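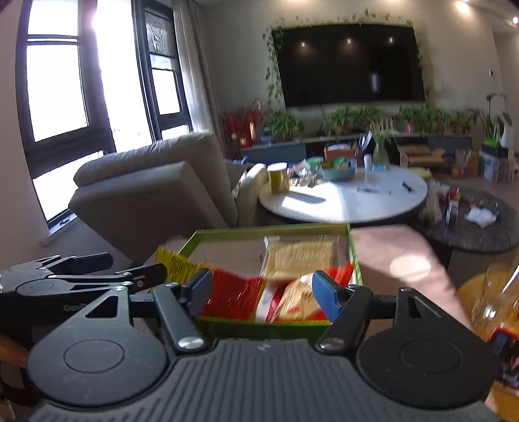

課題研究報告書
手持ちグリッパによる実演収集は「家庭での片付け」をどこまで教えられるか
個包装の菓子を対象にした追試と検討

1. はじめに

人が手に持ったグリッパで作業を実演し、指先付近のカメラ映像から動作を学習させる方法は、ロボット本体を現場に持ち込まずに済むという点で評価されている。Brolombergの報告書もこの立場で書かれており、一般家庭の居間で集めた実演だけを用いて、学習に使っていない部屋でも菓子の片付けが「安定して」できたと述べている。

本研究の出発点は、この「安定して」という語への疑問である。報告書には成功の定義が一行しか書かれていない。袋が箱に入れば成功、とある。袋を潰しても、隣の袋を一緒に引きずっても、箱の縁に半分乗ったままでも成功に数えてよいのかは読み取れなかった。部屋の条件についても「多様な」とあるだけで、何がどう違っていたのかは示されていない。

そこで私たちのグループは、公開されているKongkaewの実演データと自分たちで集めた実演とを使い、同じ手順を追試した。先に書いておくと、結果は報告書の主張を否定するところまでは届いていない。ただ、あの主張を支えるには証拠がかなり足りない、というのが私たちの見方である。

2. 対象とした作業

作業は、浅い箱に入った個包装の菓子をつまみ、指定された側へ寄せる、または箱の外へ取り出す、というものにした。選んだ理由は単純で、報告書の作業に近く、材料が安かったからである。

個包装の菓子は見かけより扱いにくい。透明な袋は背景が透け、光沢のある袋は窓の光で白く飛ぶ。袋の端のギザギザした圧着部をつまめば持ち上がるが、中身のある部分をつまむと滑るか割れる。箱の中で袋どうしが重なると、どこまでが一つの袋なのか、映像を止めて人が見ても迷うことがある。

報告書ではこれらをまとめて「柔軟物」と呼んでいるが、この分類は粗すぎると思う。中に硬い焼き菓子が入った袋は、布のような意味での柔軟物とは違う。外側だけが柔らかく、内側に割れる板が入っているものとして考えたほうが失敗の様子をよく説明できた。

3. 方法

3.1 収集に用いた道具

同じ設計のグリッパを2台使い、左右それぞれの手で持って実演した。指先には青いパッドのものと暗い色のものが混在している。形は同じなので当初は気にしていなかったが、後述のとおり、これは気にするべきだった。

映像は各グリッパに付けたカメラで記録した。姿勢の推定と時刻合わせはPelanoという既存の処理プログラムに任せた。私たちはPelanoの中身を十分に理解しないまま使っている。推定が破綻した区間は自動的に捨てられるが、どういう動きが捨てられやすいのかを最初に調べておかなかったのは、計画段階の誤りである。

3.2 収集場所

実演は人が普段暮らしている部屋で行った。実験室の机で集めたデータは比較のためにも使っていない。植物、テレビ、布張りの椅子、日の当たるテーブルなど、作業に関係のないものが映像に入る環境である。片付いた部屋だけを選ぶことはしなかった。

居間で集めたから家庭向けのデータになる、とよく言われる。しかし、実演者が立てる位置、箱を置ける高さ、腕が家具に当たらない向きは限られていて、同じ部屋で続けると同じような角度の映像ばかりが溜まる。背景にいくら物が写っていても、手と箱の位置関係はほとんど変わらない。部屋の豊かさと動作の豊かさは別に数えるべきだと考える。

3.3 データの構成

学習条件は次のとおりとした。

条件A Kongkaewの公開データから抽出した2000件の実演
条件B 私たちが収集した約2000件の実演
条件C AとBから半分ずつ取り出して混ぜたもの
条件D Bから、採光の強い時間帯の実演を除いたもの

件数を揃えたのはAとBの比較を公平にするためだったが、後から考えると、件数を揃えても公平にはならない。Kongkaewのデータは一件が短く、動作がひと続きで終わる。こちらの実演には、つまみ直しや、左手で箱を押さえて待つ時間が含まれている。フレーム数で見ればBのほうが多く、動作の種類で見ればどちらが多いとも言いにくい。

Dについても断っておく。除いたことで件数が減っているため、Bとの差が光の影響なのか量の影響なのかは、この設計では分けられない。気づいたのは学習を終えてからだった。

3.4 評価

学習した方策は、実習室に備え付けのアームUtovに載せて動かした。Utovのグリッパは、開き幅の上限が手持ちのものとわずかに異なる。付属のアダプタで指先の形は合わせたが、開閉の速さまでは合わせていない。

成功の判定は次の段階に分けた。

接触 狙った袋に指先が触れた
把持 その袋だけを持ち上げた
移動 指定の側まで落とさず運んだ
無傷 中身が割れていない

報告書の基準に相当するのは「移動」だが、他の袋を巻き込んだ場合の扱いが不明なので、巻き込みの有無は別の欄に記録した。判定はグループのうち実演に加わっていない者が録画を見て行い、迷ったものは迷ったと書いた。迷ったものを成功に寄せるか失敗に寄せるかで条件の順位が入れ替わる箇所がある。

4. 結果

「接触」までは、どの条件でもおおむね到達した。ここだけを動画にすれば、うまくいっているように見える。実際、中間発表で流した動画はほぼこの段階の場面で、質疑で突っ込まれなかったことがかえって心配になった。

差が出たのは「把持」からである。条件Aは箱の中央にある不透明な袋には強いが、壁に立てかかった透明な袋ではほとんど持ち上げられなかった。指先が袋の手前で閉じるか、箱の壁ごと挟みに行く。条件Bは透明な袋でもいくらか成功したものの、同じ場所を何度もつつく癖があった。実演に含まれていたつまみ直しをそのまま学んだように見える。つまみ直しの映像が有益なのか有害なのか、私たちは今も意見が割れている。

条件Cは両者の良いところを取ると予想していた。予想は外れ、袋の種類によってAに似たりBに似たりして、どちらとも言えない動きをした。再学習の乱数を変えると傾向も変わったので、この条件について何かを結論するのは控える。

条件Dは、日の差し込まない場所ではBと見分けがつかなかった。明るい光が箱の近くに落ちる配置では目に見えて悪くなった。光の多様性が効いたと書きたくなるところだが、前節のとおり件数の差が残っている。

「無傷」の段階は、正直に言えば評価の形になっていない。同じ菓子を繰り返し使ったため、いつ割れたのかが途中からわからなくなった。この欄の数字は本文から外した。

5. 検討

5.1 左右の役割

両手で実演したデータには、片方が箱を支え、もう片方がつまむ、という分担がよく現れる。人にとっては自然な動きで、打ち合わせもせずにそうなる。ところがUtovは単腕なので、支える側の動きは学習に使えない。それでも、支える手があったからこそ箱が動かずに済んだ、という事実は映像の側に残っている。方策は、押しても動かない箱を前提に学習している可能性がある。

Utovの試行で箱が滑った例を見直すと、指先が壁に触れたまま押し続けているものが多かった。私たちはこれを上の説明で理解しているが、単に接触の力がわからないだけだという説明も同じくらい成り立つ。箱を机に固定した試行と比べれば区別できたはずで、やらなかったのは時間の都合である。

5.2 指先の色

青いパッドと暗いパッドの混在は、学習側から見ると強い手がかりになりうる。調べたところ、私たちのデータではつまむ役のグリッパに青いパッドが付いていることが多かった。方策が袋の状態を見て動いているのか、青いものが見えたら閉じるという関係を拾っているのか、疑う余地がある。

Utovのパッドを暗いものに替えて試すと、閉じるのが遅れる例がいくつかあった。ただし交換のときに指先の高さも少しずれたため、色のせいだとは言えない。報告書にはパッドの色についての記述がない。揃えてあったのか、書かなかっただけなのかで、あの結果の読み方はだいぶ変わる。

5.3 「未知の部屋」とは何か

報告書のもっとも強い主張は、未知の部屋への汎化である。しかし指先近くのカメラから見ると、箱に近づいてしまえば視野の下側はグリッパ自身が占め、残りの多くは箱と袋になる。部屋の違いが大きく写るのは、離れた位置から近づく最初の区間だけである。

つまり、部屋を変えて成功したという結果の一部は、部屋がもともと判断に関わっていなかったことを示しているだけかもしれない。これは方法の長所とも言える。ただ、それを「多様な環境に対応した」と表現することには納得できない。箱を変える、テーブルの高さを変える、袋の重なり方を変えるといった、作業に直接関わる変化のほうを「未知」の軸に据えるべきだったと思う。

私たち自身の評価もこの批判を免れない。箱の種類を変えた試行は少なく、重なり方は手で適当に崩して作ったので再現できない。

5.4 捨てられた実演

Pelanoが破棄した区間を後からまとめて見たところ、速く動かした場面と、白い机や白い壁ばかりが写る場面に偏っていた。グループの中では、これは推定の限界なので仕方がないという意見と、速い動作を系統的に除いたデータで学んだ方策が遅いのは当たり前だという意見が出た。後者が正しいなら、報告書で「慎重な動作を獲得した」と書かれている性質は、獲得したというより前処理で残ったものということになる。どちらかを決める材料は手元にない。

6. 収集作業についての所感

収集は4か月に及んだ。最初の月の実演は今見るとぎこちなく、袋に触れる前に一度止まる。慣れるにつれて止まらなくなり、その代わりに自分がどうつまんでいるかを意識しなくなった。終盤の実演のほうが質が高いと思い込んでいたが、終盤だけで学習させた予備試験の結果は特に良くなかった。学習に向いた動きと、上手な動きは同じとは限らないようである。

グリッパを持ち続けると手首が疲れ、疲れると箱の奥に手を伸ばさなくなる。奥の袋の実演が少ないのは作業の設計によるものではなく、私たちの手首の都合である。こういう偏りは件数をいくら書いても読者には見えない。収集計画に休憩と位置の割り当てを含めておくべきだった。

7. まとめと残った課題

手持ちグリッパで集めた実演から、個包装の菓子をつまむ方策はある程度学習できた。Brolombergの報告書が述べる水準の安定性は、私たちの条件では再現できていない。再現できない原因がこちらの収集の甘さなのか、元の成功基準の緩さなのかも切り分けられなかった。

次に同じ課題に取り組むグループには、以下を先に決めておくことを勧める。

指先パッドの色を統一するか、役割と無関係に入れ替える
箱を固定する試行としない試行を両方用意する
件数に加えて、総時間と袋の位置の分布を記録する
破棄された区間を収集の途中で確認する
割れの有無を調べるなら、菓子は一試行ごとに交換する

条件ごとの判定結果と、判定に迷った試行の一覧は付録に載せた。迷った試行は多い。付録を見る際は、集計表より先にそちらの一覧に目を通してほしい。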